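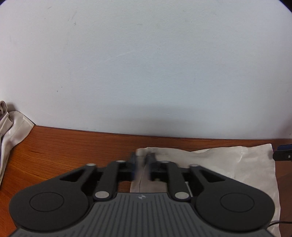

4.2 Washing Satin and Other Delicate Items

The Groltow 400 washing machine has a Delicates program for satin, silk blends and fine knits. Read the care label of each item before selecting it. Items marked "dry clean only" must not be washed in this appliance.

1. Close all zippers and hooks and turn the garment inside out.

2. Lay the garment flat and check the seams and hem for loose threads. 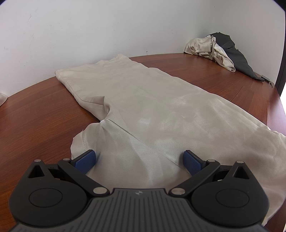 Figure 7. Satin garment spread on a table.

3. Place the garment in a mesh bag. Fill the drum no more than one-third full.

4. Add liquid detergent to compartment II. Do not use powder or bleach.

5. Turn the dial to Delicates and press Start. The program takes 40 minutes.

CAUTION: Do not raise the spin speed for this program. High speeds may leave permanent creases.

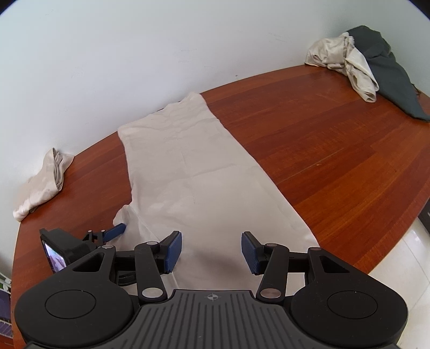

6. When the door lock releases, remove the load promptly. Smooth each item by hand and dry it flat, away from direct sunlight.

Note: If code 623 is displayed, the load is unbalanced. Press Pause, wait for the door to unlock, rearrange the load and press Start again. If the code returns, contact Eltus Customer Service.

Section revised 2020-06-18. Approved by Veerle Boersma, Technical Publications.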